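How to fix double doors that won't meet in the middle

Posted Aug 1, 2022 by Tín Doãn

Quick one. Got asked this again, so writing it down. Pair of wooden interior doors, they rub at the top or one sits lower than the other. Usually an hour's work. Don't reach for the plane yet.

What you need
Screwdriver, a proper hand one. Long screws. Cardboard, cereal box is fine. Pencil. Level. Wedge or a folded magazine. Sandpaper, 120 or so.

Step 1. Find out which door is wrong
Close both, slowly. Look at the gap between them top to bottom. Wide at the bottom and tight at the top means one of them is sagging. Put the level on the hinge side of each. The one that's out is your problem. Sometimes both, sorry.

Step 2. Tighten everything
Open the door, wedge under the handle side so the hinges aren't carrying the weight. Tighten all the hinge screws, door side and jamb side. By hand. A drill will strip them and then you have a second job. Close it, check again. Lots of people can stop right here.

Step 3. Screw just spins?
Hole is stripped. Take one screw out of the top hinge, jamb side, the one nearest the middle of the jamb. Put in a long one so it bites the stud behind. Go slow for the last few turns, it pulls the whole door up and over. Check the gap every half turn or so. Too far and the door binds on the hinge side. 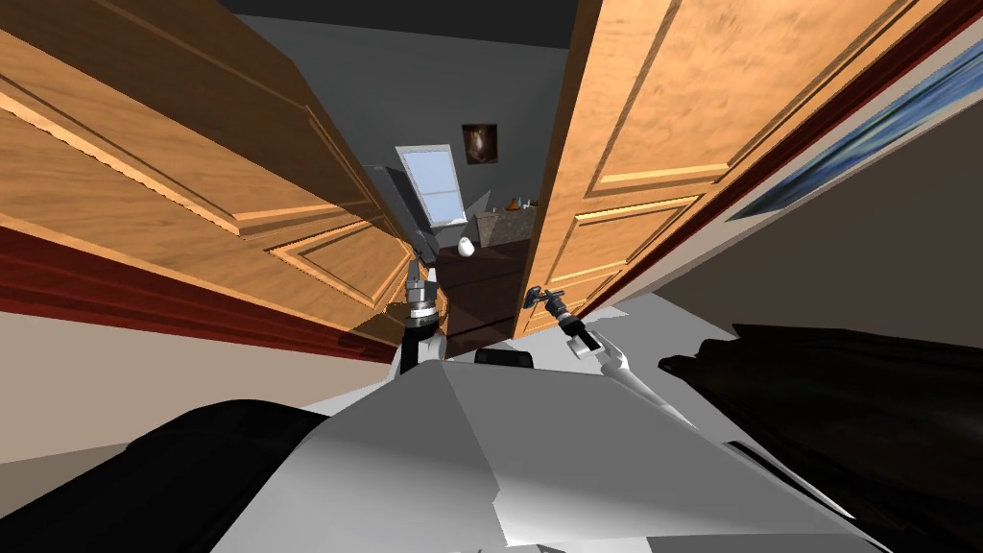
Paneled wood doors, both open. Work on them like this, one leaf at a time.

Step 4. Shim the bottom hinge
Still tight at the top? Cut a bit of cardboard the size of the hinge leaf. Wedge the door agian, undo the bottom hinge on the jamb side, slide the cardboard behind, screw it back. One layer first. Two if you have to. More than that and something else is going on, probaly the jamb has moved.

Step 5. Sand, last resort
Rub pencil along the edge that sticks, open and close a few times, see where it smears. Sand only there. With raised panels stay on the outer edge, leave the moldings alone. Seal the bare wood the same day, any clear finish will do. Bare edge soaks up damp and you're back to step 1 by winter.

Other stuff
Sticks only in August? Humidity. Leave it until the weather dries out, then look again.
Ball catch at the top not lining up: do the hinges first, catch after. Always.
Painted-over screws, scrape the slots clean before you turn anything.

Next up is squeaky hinges, when I get to it.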